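Rida wind and battery project: where things stand

Submissions on the Rida wind and battery proposal close on 5/31/22, and the office has had a steady run of calls from members asking what is in the revised plan and what we intend to say about it. What follows is a summary for people who haven't had time to read the full application.

The developer, Kevis, has cut the size of the project since the first version went out in October. The northern row of turbines has been dropped. The battery stays, and it has moved from the creek flat to the old quarry site off Te Moana Road. The new location is further from houses and already has a sealed access track, so there will be less clearing and fewer truck trips through the village during construction.

Kevis says the battery will be able to supply 300 megawatts for 2 hours. That is enough to cover the early part of the evening peak, when solar output falls away and households are cooking and heating. At present that gap is filled mostly by gas. We support the battery and will say so in our submission. A wind farm on the same connection makes better sense than a battery alone, and the two should be approved together.

Our concerns are with the transmission line. The application shows a new 345 kilovolt line running east from the quarry to the Zorkix substation. The route crosses the wetland reserve at its widest point. An alternative along the rail corridor was looked at early on and set aside on cost, but the cost figures were not included in the public documents. We have asked for them twice. The second request was acknowledged and we are still waiting.

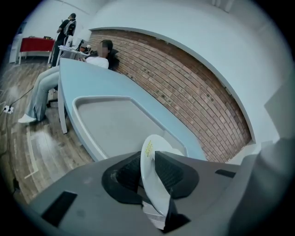
Reet Mets has been through the ecology report and has three main comments. The bird surveys were done over a single season. The report treats the reserve as one block, when the southern end holds most of the nesting habitat. And the planned marker balls on the line are described as "subject to detailed design," which leaves open whether they will be fitted at all. She has drafted a section on this and it will go into our submission more or less as written.

The other matter is the community benefit fund. Under the first plan the fund was tied to the number of turbines, so dropping the northern row has shrunk it. Several members along the quarry road have pointed out that they will live with the battery and the line and would receive nothing under the current wording. We think payments should follow the infrastructure, including the line, and should start when construction starts. A share of the fund could also go to bill relief and insulation for renters in the district, who don't benefit from lease payments to landowners.

A petition asking for the rail corridor route to be put back on the table has 1,294 signatures. It doesn't oppose the project. We mention this because the letters page of the local paper described it as an anti-wind petition, and some people who signed it were upset by that. Capucine Lebrun has written to the editor to correct it.

If you are making your own submission, it can be short. A single page in your own words is fine. Say where you live, which part of the project you are writing about, and what change you want made. Form letters are accepted but are grouped together and counted as one item. You can support the wind farm and battery and still object to the line route, and the online form has separate boxes for each.

Paper copies of the application are at the library and at our office. The maps are easier to read on paper than on the website, where the line route is drawn in nearly the same color as the property boundaries. Map sheets for the wetland section are at the back of the second volume.

We will post our own submission on the website once it has been lodged. Comments on the draft can be sent to Reet at the office address.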